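Battery and remote collection returns to the Riria community hall

2 min read

March 16, 2020

The spring collection of old batteries and small household gadgets is back at the Riria community hall, and if the January round was anything to go by, it will be a busy few weeks at the front table. Neighbors dropped off 633 batteries that time, most of them from kitchen drawers, toy boxes and the backs of old clocks, along with 56 remote controls that had outlived the televisions they came with (and a surprising number that still had one, once their owners went home and checked!).

The hall is taking AA and other ordinary household batteries, remotes, calculators, flashlights and wall clocks. Anything that can still be used goes to the repair shelf at Skurkus, the secondhand store on Chaiyaporn Street, where a remote in decent shape sells for 3 dollars and usually doesn't wait long for a new home.
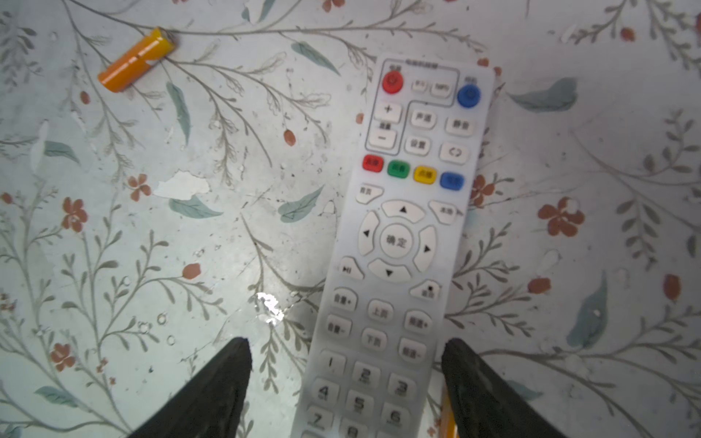
HOME & NEIGHBORHOOD

A white set-top-box remote with Chinese labels on its buttons and an orange AA battery on a flowered tablecloth are just the kind of everyday things the collection is meant for. Remotes are welcome whatever language the buttons are in, and the store says it often gets asked for ones with labels that a parent or grandparent can read comfortably.

Before you come over, please take the batteries out of whatever they are in and put them in a separate bag. Strip of tape over the ends of the 9-volt ones, please, and leave anything swollen or leaking out of the bag altogether and tell the person at the table, who will have a proper tub for it. If you know which box a remote belongs to, a little note taped to the back is a great help to whoever buys it next.

Honimance, the bakery next door, has kindly offered to keep a drop-off bucket by its counter for people who can't get to the hall while it is open. The bucket is for batteries only, so remotes and clocks should still come to the hall.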